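May 3, 2025

Morning

Up before the alarm. Coffee, toast, then the bus to Virnham. Mackenzie Caron had already put the key out, so I went straight in and hung my coat on the back of the door.

We started with the table. It was all play food and used tissues, mixed together, and the job was to get the trash into the white bin and leave the rest to be sorted. I don't mind that kind of work. The peppers are the best of the set, the yellow one especially. The braided roll is good too. The slice of bread looks more like cheese to me from the side, but Mackenzie says it's fine and I let it go.

The orange slice counts as trash today. Kirsten Girard wanted it kept with the food, and we went back and forth on it by phone for 12 minutes. In the end she said do what you like.

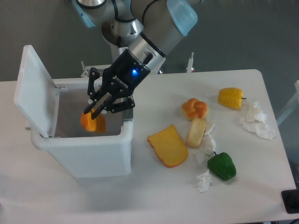
Afternoon

Lunch at Gauthier, soup and half a sandwich. Paid for both of us, and Mackenzie owes me 4 dollars from last time as well.

Looked at a bigger set of play food in the Pladomura catalog. It's 70 dollars, and I can't see spending that before December. It does have a proper loaf, and grapes. Wrote the page number on the back of the bus ticket.

Washed two shirts when I got home. Called Mom, who was out. Need to buy bin liners, the small size, and a box of tissues for the house. Bed at ten with the window open.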